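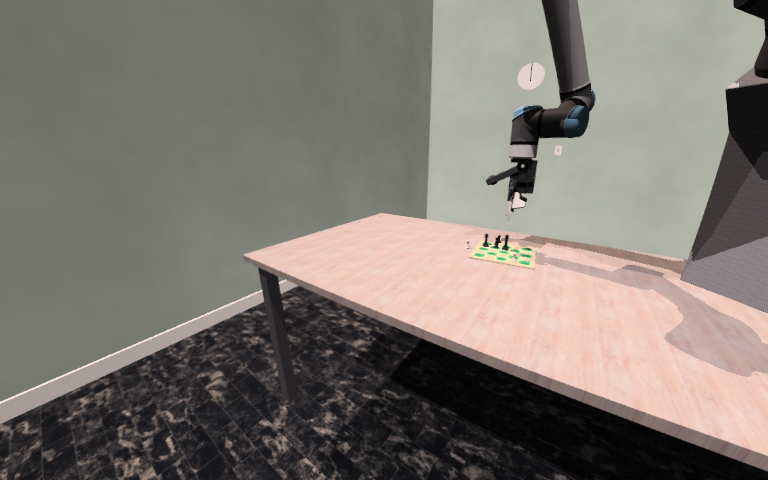 I have a theory about board games, and it's that we all own far too many and play far too few. My own cupboard holds nearly 100 of the things, and if you took away the ones still in their shrink wrap you'd be left with a shelf and a half. Meanwhile the game I go back to, over and over, is the one that needs a small board of green and cream squares and a table to put it on. You could plonk it down on a table big enough for a wedding breakfast and it'd still only want its own little patch. I find that very cheering!

I should say I'm as guilty as anyone. Last January I spent 90 quid on Harkavard, which is a sort of trading game with ships (and weather, and a plague deck, and a separate booklet about the plague deck). It took us a whole evening to set up. By the time we'd sorted the tokens into their little bags somebody had to go for the last bus, so we put all the tokens back in the box and had a cup of tea. I still think it's probably a good game. I couldn't tell you.

Then there was Hornuva, which everyone at our club went mad for. Lovely artwork, I'll give it that. But the rulebook tells you to read the rulebook twice, and I've got a job.

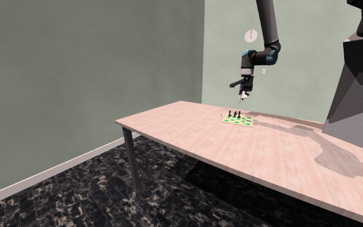

*The small board, towards the far side of a long table.*

What bothers me is the way we've started to treat size as a sign of quality. A big box must be a proper game, and a small one must be a filler, something to pass the time until the serious people arrive. I hear that word "filler" a lot and it gets right up my nose. Draughts is a filler, apparently. Dominoes is a filler. My gran played dominoes most nights of her life and she'd have thumped you.

And the prices have gone daft. Soser, the shop on our high street, has a whole window of boxes at 200 pounds and up, with plastic dragons in them, and I watch people come out carrying one like a new baby. Good luck to them, I mean it. I just wonder how many of those dragons ever see daylight. The same shop keeps its pocket sets in a basket by the till, next to the mints, and I've had more fun out of that basket than out of the rest of the place put together.

I know what the other side says, because I play with the other side every week. They say the old games are dry. They say chess is only fun if you're good at it, and if you're good at it you'll have nobody to play. There's a bit of truth in that. I'm rotten at chess, I leave my queen hanging about like a lost umbrella, and I've been beaten by children who had to kneel on the chair. But I enjoyed every one of those games, and we were all home for tea. 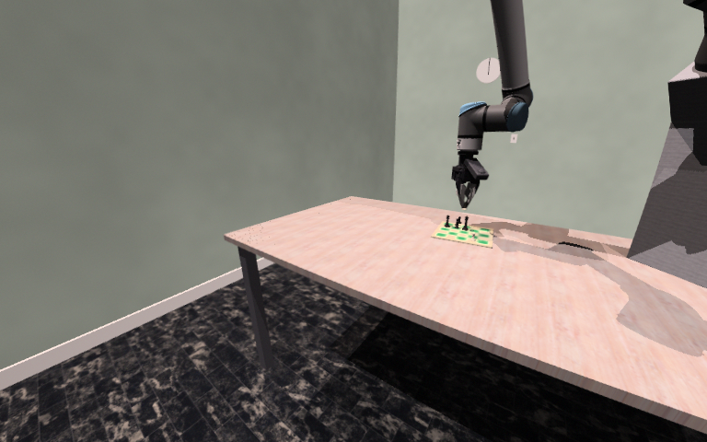
*Green and cream squares, with plenty of table to spare.*

So my plan for this year is dull and I'm sticking to it. No new boxes. The café in Figueroa Street lets you sit as long as you like over a pot of tea, and the tables there only really fit 2 people and a scone, so that settles what we can play. I've given Harkavard to my nephew, who has more patience and a bigger floor. Hornuva I'm hanging on to for now, mostly for the pictures on the cards.

If anybody fancies a game, I'm usually there from four o'clock. I'll be the one playing white and losing.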